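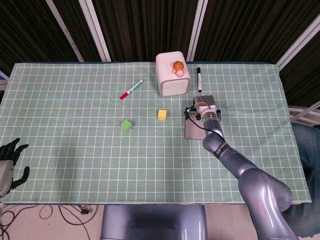 Toy turtle, markers and cubes on a gridded tablecloth.

Gridded tablecloth

Category: Household textiles > Table linen
2 min read · 11 comments

A gridded tablecloth is a cloth printed with thin crossing lines, usually white on a soft color. I've owned 2 of them and I'd happily own more! The lines are printed on, so the back is plain (a woven check shows on both sides, and people mix the two up all the time).

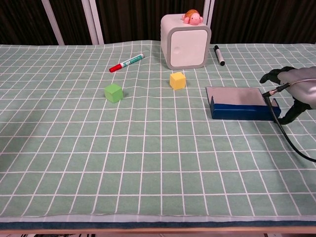

Printed grids are pretty forgiving in daily use, though they do tell on you when the cloth needs ironing. Wherever the fabric ripples, the lines bend along with it, like near the front edge of the pale green one with the turtle on its white box. Zofia Baran calls this "line drift" in her notes on table linen, and I've borrowed the term ever since. A quick steam from the back fixes most of mine, and I store them rolled on a tube.

See also: Gingham, Oilcloth, Table runner

358 shares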